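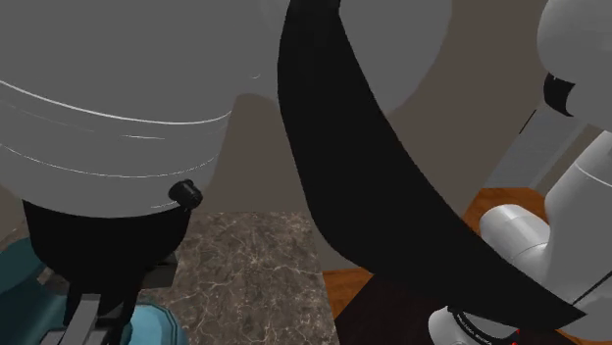 青贮窖取料面发热,全混日粮到下午也发热,先查哪一头

Siriporn Thongdee
发布于2026年10月6日

Suwannarat牧场,全株玉米青贮,地上窖,两侧混凝土墙,后端封死,单向取料。泌乳牛日粮以这一窖为主要粗饲料。开窖后前几周没有异常,进入中段以后取料面上部三分之一明显发热,手插进去能感觉到,早晨气温低的时候冒白汽。靠墙的两个肩部有灰白色菌丝,剥下来成块。窖面中下部颜色、气味正常,酸味干净,没有丁酸味。

另一个现象出在饲槽。早上投的料,下午推料时堆心发热,剩料比原来多,牛挑食,把料往外拱。产奶量略有下降,乳脂波动,粪便稀稠不一。目前没有成批的停食牛。

装窖情况:收割时后半段天气干热,最后几车干物质偏高,我估计这部分正好在窖的上层和中段。压窖机械只有一台装载机,后半段来车速度快,铺层偏厚。接种剂用的是Gidulent,同型发酵乳酸菌,按标签兑水喷施。封窖用Plonent膜,内层隔氧膜加外层黑白膜,压轮胎,墙侧没有另外铺膜,膜边是直接压在墙顶的。

取料用装载机铲斗,从下往上挑。为了省一趟,下午收工前会把第二天早上的料先铲下来堆在窖前。

问题如下。第一,发热是二次发酵还是原来就没有发酵好,怎样区分。第二,现在往取料面喷丙酸有没有意义。第三,日粮里加丙酸盐类的防霉剂,能不能把饲槽发热压住。第四,肩部的霉料剥掉以后,紧挨着的那一层还能不能喂泌乳牛。压实密度没有测过。

Kjell Lundgren

按你描述的分布,上部和肩部热、中下部正常,属于有氧变质,也就是常说的二次发酵。原来没发酵好的窖,一般会有较大范围的异味,pH偏高,颜色发暗,而且不会这么整齐地集中在上层。要确认的话,分别在热区和冷区取样,测pH、乳酸、乙酸和酵母菌计数。冷区pH正常、热区pH升高、酵母菌数高,就可以定性。丁酸和氨态氮高,再往梭菌发酵的方向查。

过程大致是这样:空气从取料面和膜边进入,利用乳酸的酵母菌先活动,消耗乳酸,放出热量,pH往上走;pH升到一定程度,原来被酸抑制的霉菌和杂菌跟上来。你看到霉的时候,酵母菌阶段早已经过去了。手感热的区域即使看不到霉,营养也已经有损失,损失掉的恰好是最容易消化的那部分。

刚出窖的料有余温不一定是问题。大窖散热很慢,装窖时作物温度高,窖心的热可以保持很久。区分办法是用长杆温度计,在同一高度测表层和往里深处两个点。表层比深处热,是有氧变质;表层与深处接近,或者深处更热而表层正在变凉,多数是余温。只测表层得不出结论。

关于压实。密度你没测,建议补测,用取样钻在取料面上、中、下和两个肩部各取一点,量孔深和孔径,称重,折成干物质密度。上层通常最差,因为上面没有料压着它,只能靠机械重量。一台装载机对付后半段的来车速度,基本可以预计上层不够。这件事今年改不了,下一季要么放慢收割,要么加一台压窖机械,铺层减薄。

接种剂的选择也有关系。同型发酵菌产乳酸快,降pH快,干物质损失小,但产生的乙酸少,而抑制酵母菌主要靠乙酸。水分偏低、开窖后推进慢的窖,只用同型菌,有氧稳定性有时候反而不如不用。含布氏乳杆菌的产品更合适,代价是它起效慢,封窖后要等得更久才开。
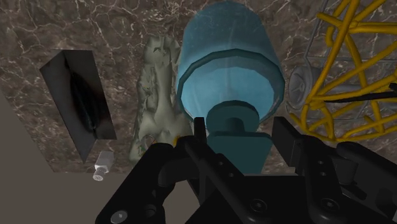 取料速度是你现在唯一能马上动的变量。算一下每天整个断面平均往里推进多少厘米,不要按吨数算。空气渗入的深度由密度决定,推进速度要跑在渗入前面。断面过宽、牛头数不够,就推不动。短期内可以把青年牛和干奶牛的一部分粗饲料也换到这个窖上来,前提是用没有变质的料,同时注意这些牛的能量不要超。

取料方式要改。从下往上挑会把上方的料顶松,裂缝能进去很深,你以为只取了表面一层,里面已经通气了。改为铲斗侧刃从上往下刮,落到地面再铲走。有取料机更好。刮完以后窖面应该是平的,没有悬空,没有松散的斜坡。人不要站在取料面跟前操作,坍塌的距离往往超过窖高,取样也用铲斗取下来,在安全的地方取,打密度孔同理,窖面高就不要在面上打,请有长杆设备的检测人员来做。

头天下午铲好第二天的料,这个做法要停。松散堆放一夜等于给酵母菌做扩大培养,再搅进日粮里,下午饲槽发热就解释得通了。

关于取料面喷丙酸:意义很小。它只能渗进很浅一层,挡不住从裂缝和膜边进来的空气。腐蚀设备,对人有刺激。把钱花在改取料方式上。

关于日粮里加丙酸盐:可以压住一段时间,按产品标签的上限用,加在搅拌的前段,保证混匀。它延缓发热,变质料该剔的还要剔。同时检查日粮干物质、搅拌车里有没有残料、饲槽接缝处的旧料是否每天清干净。旧料是接种源,很多场饲槽发热的一半原因在这里。

霉料:剥掉的部分连同紧邻的发热层一起剔除,不要给泌乳牛,也不要转给干奶牛和育成牛。有人把这种料降级给后备牛,我不同意,怀孕牛的风险并不低。菌丝的颜色不能用来判断毒素,灰白色的也可能有,没有霉的也可能有。要判断,送检呕吐毒素、玉米赤霉烯酮和黄曲霉毒素。黄曲霉毒素涉及原料奶,优先送。取样要多点混合,霉毒素分布极不均匀,抓一把送去没有代表性。

Uthai Paisan

我们在Stisstead那边也遇到过,最后是多压轮胎解决的。轮胎挨着轮胎,不留空。另外换个牌子的菌剂试试。

Orysia Levchenko

补充几点,前面讲过的不重复。

轮胎挨着压是对的,但你的主要漏气点在墙。混凝土墙不气密,老墙尤其有裂缝和酸蚀孔洞,膜边压在墙顶的话,雨水顺墙内侧往下走,空气也沿着同一条路往下走。肩部两侧对称发霉就是这个特征。装窖之前先把墙侧铺一层膜,下端铺到地面并向窖内留出一段,上端甩到墙外,装完以后翻回来盖在料上,再盖顶膜,搭接部分要足够宽。顶部做成略高于墙的弧面,水往外排。墙肩的位置压砂袋,连续排一道。装窖时肩部要让轮子贴墙压到,铺层做成中间低、两侧高的浅U形,否则轮子够不着墙根。

开窖以后膜的管理也要看。每次只掀够用的宽度,掀开后膜的前缘重新压一排砂袋,膜不要垂下来盖住取料面。有人觉得盖住能挡雨挡风,结果膜后面又湿又暖,霉长得更快。外层膜上的鸟啄和鼠咬孔每周走一遍,用专用胶带补,普通胶带遇冷就掉。

测密度时顺便算一个账。以窖容1000立方米计,每立方米鲜重差一点,总量的差距就很可观。再加上变质料的干物质损失,人工、菌剂和膜的钱都在里面。我们场有一窖,装进去时过磅900多吨,出窖喂到槽里的和剔除的都过了磅,差额比原先估的大,之后才下决心配了第二台压窖机。没有进出两头的磅单,讨论损失率没有依据。建议从现在起把剔除料也单独称重记录。

日粮稳定性可以自己做一个简单试验。取刚搅好的日粮装进保温桶,不要压实,盖一层纱布,插温度计,旁边放一支测室温。同时再做一桶不含该窖青贮的,其他原料相同。两桶对照,谁先比室温高出2℃,记下时间。如果不含青贮的那桶也很快升温,问题就不全在窖上,要查湿态副产品,啤酒糟、湿甜菜粕、存放过久的液体饲料都带大量酵母。只盯着窖会漏掉这一类。保温桶每次用完要洗净晾干,否则第二次的结果不能用。

关于投料时间。在窖的问题缓解之前,改为一天投两次,第二次放在傍晚,比一次投足要稳。总量不变,推料次数增加。剩料率控制在5%以内,剩料全部清出,不要回搅拌车。剩料回搅这件事原帖没有提,如果有,先停。

粪便稀稠不一和乳脂波动,挑食本身就足以造成。用宾州筛测投料时和几小时后的槽料,两次分布差得多就是挑食。日粮偏干的话加水可以减少挑食,但料在发热时加水会让它热得更快,所以顺序是先处理变质,后调水分。

还有丙酸盐的用量。按标签是对的,但很多标签给的是按日粮鲜重计算的量,有的是按青贮鲜重,换算之前看清楚。剂量不足时基本看不到效果,容易被误认为产品无效。

Siriporn Thongdee

收到。补充情况:剩料以前有一部分回搅拌车,现在停了。窖前不再隔夜堆料,铲斗改为从上往下刮。墙侧确实有裂缝,雨后能看到水印。冷区和热区的样已经分开取,pH、有机酸和酵母菌一起送,毒素单独混样送。饲槽里还有一处接缝存旧料,明天清。保温桶试验准备做两桶,我们日粮里有啤酒糟,之前没有往这个方向想。密度等检测人员来了再测,窖面太高,自己不打孔。

Kjell Lundgren

啤酒糟那一项单独再取一个酵母样。堆放场地如果是露天的,取表层和内部各一份,分袋标明,冷藏送。结果出来把pH和乙酸两个数贴上来就行,其余的可以不贴。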